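About Skundis

Skundis is a small workshop in Kusdale where robot arms learn to handle ordinary desk things: trays, lids, pencils, calculators. Evanthia Kouris and Styliani Tsakiris opened it one February with a single bench and a great deal of optimism, and we're still very fond of both.

We'd like to tell you about our worst afternoon, as visitors always ask about it. On September 29, 2023, an arm we call Margaritis lost its grip signal halfway through a lift and kept right on moving, as if it were still holding something. A tray went over the back of the desk, and Styliani (who was reaching in to straighten it) got a bruised wrist.
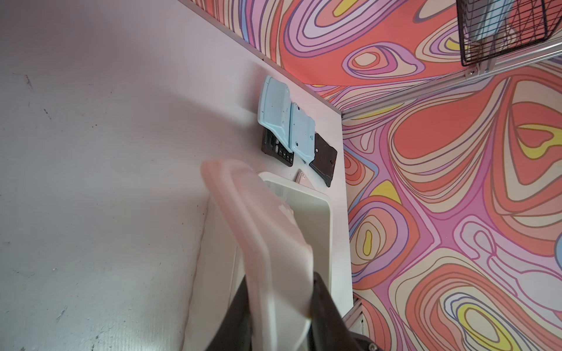 She was fine by supper, thank goodness, but we stopped everything for 7 days and went through the logs together, line by line and with a lot of coffee. The cause was a worn cable, and our software had been treating silence as good news. Now a lost signal stops the arm at once, and we ran 3000 lifts with the new rule before we let anyone work near it again. Calculators are still the hardest things we ask it to pick up! 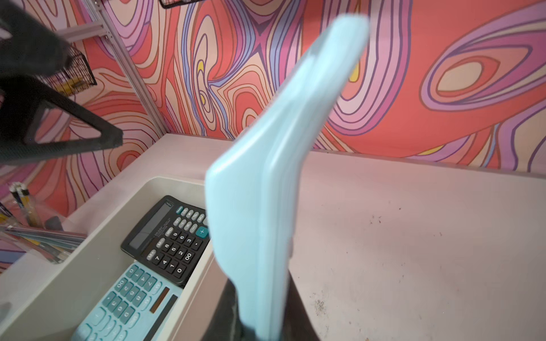

Visiting us

We're next door to the Alotlow bakery, and you're very welcome to come by. Please ring first, and stay behind the yellow line until one of us waves you in.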